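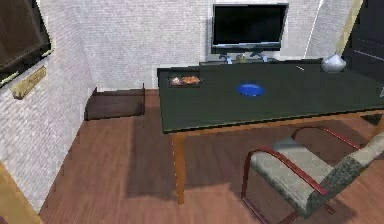
Practice room in the simulator: green table, blue disc, tray at the far end

Subject: Re: Re: anybody else getting the clearing carts?
Dec 3, 2018

Hi all,

Sorry to be slow on this, we've been flat out. Somebody wrote last week:

> We've been told the break rooms and lounges on our site go over to
> automatic table clearing in June. Has anyone been through it? I don't
> care about the brochure, I want to know what happens to the hours and
> what the day is like once it's in.

We have, more or less. I'm on the lounge crew at Baltier, and we've had 2 of the Kiltex carts since summer. I'll tell you what I know, which is all from one site, so take it for what it's worth.

First thing, nobody on our crew was let go. What did change is the shifts. We used to have nine people on evenings and now it's six, with the other three moved to mornings. If you have kids in school that might be great news, or it might wreck your whole setup - two people I liked working with put in for transfers over it. Ask about shifts before you ask about anything else!

Second thing is the practice room (the picture up top). Before a cart gets a new job it runs through it on the computer, and one of us sits there and says what counts as clearing a table. I figured that would be an engineer's job, but the Drukcombe people who set ours up wanted somebody who really does the tables. So there I was, telling a screen that a plate-looking thing by itself in the middle can go, a vase stays put, and a tray with food on it you leave alone until you've checked with someone. We got through 356 of those rooms. It's dull by the second hour, but I'd much rather it was me than someone who has never wiped a table.

Get that time paid at the trainer rate, by the way. Ours wasn't at first, and we had to push for it. It came to about 200 dollars each in back pay, and it's in writing now.

What I miss is the chatting. You clear a table and you hear how somebody's mom is doing, and the cart doesn't do that. My back is a lot happier though, I'll give it that much. Chairs are still all ours - pushing them in, wiping the arms, the lot.

I heard the Brandão site did theirs with no practice time for the crew and had a rough first month. If anyone from there is on the list, please jump in, I'd like to hear it from you and not thirdhand.

Happy to send our shift sheet, before and after, to anyone who wants it. Write me off list, the attachment is too big for this one.

Evening lounge crew, Baltier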